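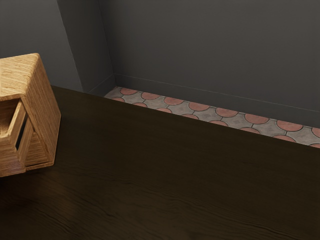
yaryna_koval wrote:
Can't agree with that, sorry. You've said the council is "giving away" the old motor inn on Sfeir Street and it isn't. It's a long lease. The land stays with council and the building goes back to them at the end of it. I went to the drop-in session at the library and the lease was the first thing on the display boards, so it's hardly a secret.

gumbootgary wrote:
Righto Yaryna, lease then. I'll wear that one. But peppercorn rent for decades is as good as giving it away in my book, and I still don't see why Flernetti gets to build the townhouses out the back and sell them. Who comes out ahead there? I pay my rates like everybody else and I'd have liked a bit of a say before it was all tied up with a bow.

yaryna_koval wrote:
The townhouses are what pays for doing up the motel units, Gary! That was the whole deal. Flernetti buys the back paddock at valuation, council puts the money into the conversion, and Flinduseo Housing runs the rentals. If you take the townhouses out there's no money for the rest of it and we get to look at the boarded-up reception for another ten years.

magpie_mum wrote:
Just jumping in as someone who lives two doors down (hi neighbours!). I was dead against it to begin with, mostly for selfish reasons to do with parking, and I've come round a fair way. What got me was finding out who's on the waiting list. I'd been picturing goodness knows what and then the lady who used to do the canteen at my kids' school told me she'd put her name down. Her landlord is selling and there's nothing in Pustow she can afford, she's looking at moving in with her son up north and she doesn't want to, she's been here all her life.

Still cranky about the parking though. Six spaces for visitors is not enough and you all know what Sfeir Street is like when the footy's on.

trev_from_the_flat wrote:
6 spaces!!! Who signed off on that

magpie_mum wrote:
The traffic report did, Trev. Apparently older renters don't have visitors. My mum would like a word.

Yevhen Palamarchuk wrote:
I will put my real name to this, I am easy enough to find anyway. I've worked on a few of these conversions, none of them for Flernetti and none in Pustow, so take this as general grumbling from a retired building surveyor.

Old motels look like an easy win on paper. Every room has its own door and its own bathroom, so people think you put in a kitchenette and hand over the keys. Then you open up the walls. The separation between units is usually nowhere near what you need when it stops being a place you sleep in for a night and becomes somebody's home. You can hear your neighbour's kettle. The bathrooms have a step up into the shower, the doorways are too narrow for a walker, and the power board was put in when the biggest thing plugged in was a jug and a telly. All of it can be fixed and all of it costs. I would be asking what allowance they've made for the walls and for the wiring, and whether the figure in the report was done before or after someone had a proper look.

I'm for the scheme, by the way. I just don't want to see it run out of money half way and the last row of units left till "stage two".

gumbootgary wrote:
See that's more my worry than anything, Yevhen. We've had stage two promised on the pool change rooms since I had hair.

yaryna_koval wrote:
Good questions, and I asked a couple of them on the day (not as well as you'd have done it). The fella from Flinduseo said they'd opened up 2 units as a test before the design was finished, one at each end of the block. He did say the bathrooms were worse than they'd hoped. He didn't have a number for the contingency and said it'd be in the council papers. I had a look when I got home and couldn't find it - could be I was looking in the wrong attachment, there are a lot of them.

sfeirstreeter wrote:
The council papers are useless. Whoever scans them puts them in sideways.

Anyway, my go. I reckon everyone's getting stuck on the building and missing the rules about who gets in. Local connection is only worth "additional consideration" in the draft allocation policy. That's the bit I'd be kicking up a stink over. If we're putting our land in, then Pustow people should be at the front of the queue, full stop. Otherwise we'll be magpie_mum's canteen lady's landlord's problem solved and she's still off up north.

magpie_mum wrote:
I had to read that last sentence three times but yes, I agree!

bluewren57 wrote:
I don't agree, and I'll probably cop it. I moved here from the city when my marriage ended. I had no local connection to speak of apart from a cousin. Pustow has been very good to me and I like to think I've been alright for Pustow. If there'd been a rule like that I'd have been at the back of the line behind somebody who happened to be born at the old hospital. Need should come first. By all means use local connection when two people are level, and that's how I read "additional consideration" in any case.

sfeirstreeter wrote:
Fair enough Wren, and no one's having a go at you. But you were renting privately, weren't you? Different kettle of fish when it's council land.

bluewren57 wrote:
I was, yes, back when you could find something. You can't now. Have a look in the agent's window.

trev_from_the_flat wrote:
What's the rent going to be does anyone know

yaryna_koval wrote:
It's set as a share of your income, Trev, so it's different for each tenant. They wouldn't give a dollar figure and I can see why, people would only hang on to it. There's a bond as well but Flinduseo said you can pay that off.

gumbootgary wrote:
And the community room? Because I heard that was in, then out, then in again but smaller. If it's going to be the old breakfast room, that's a decent size. We had our cricket club do there one year, must have been about 1,000 pies went through that kitchen. A bit of a shame to carve it up for an office.

magpie_mum wrote:
It's in. I don't know how big. There's a bit on one of the drawings that says "shared lounge / tenancy office" with a dotted line through it, and you can take that however you like. I've written in to say I'd like to see it open to the street one morning a week, I think it'd do more to settle people down about the place than any number of glossy leaflets would.

Yevhen Palamarchuk wrote:
A dotted line on a drawing at this stage usually means an operable wall, one of those folding ones. They are dear, and they are the first thing to be cut when the tenders come in high. If you want the room, ask for the room in your submission and say what you would use it for. "I support the community room" doesn't give anyone much to work with.

pustow_admin wrote:
Quick one from me, 24/02/2019. Please keep to the housing proposal, I've moved the posts about the pool change rooms to their own thread (sorry Gary). Submissions on the lease and the draft allocation policy go to council in writing or through the website, and they don't need to be long. Staff have said the report won't come back to a meeting until June.

gumbootgary wrote:
No worries. I'll put one in about the parking and the money. Yaryna, if you do find that contingency figure stick it up, would you?

yaryna_koval wrote:
Found it! Attachment F, and yes, sideways. It's in the table under professional fees. I'll type it out tonight once the kids are down, and Yevhen can tell us whether to panic.

trev_from_the_flat wrote:
still reckon 6 is a joke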